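Search this site Enter keywords Go

April - Saragih

3.2 Bin wear and how bars settle
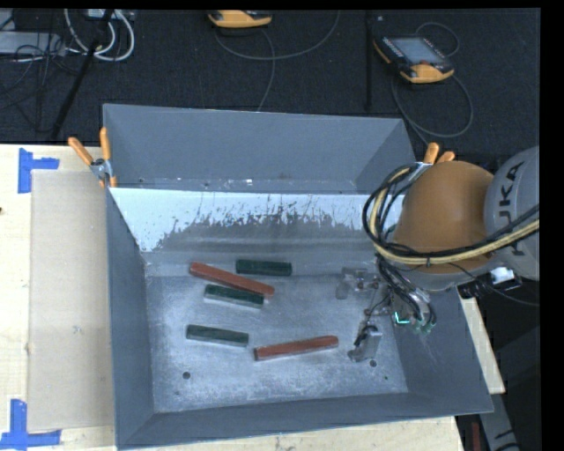 Bars dropped in a small heap tend to end up against a wall or against each other, and colour and length were varied so that each could be told apart in the records. We used 101 drops in the Nemlow set.

Figure 3. Metal bin on a wooden tabletop with two red bars and three shorter dark green bars. The upper part of the sloped back wall is pale blue, with worn grey metal below.

Scratches on the walls were left as they were - Skarken repainted theirs after 400 drops, and we did not.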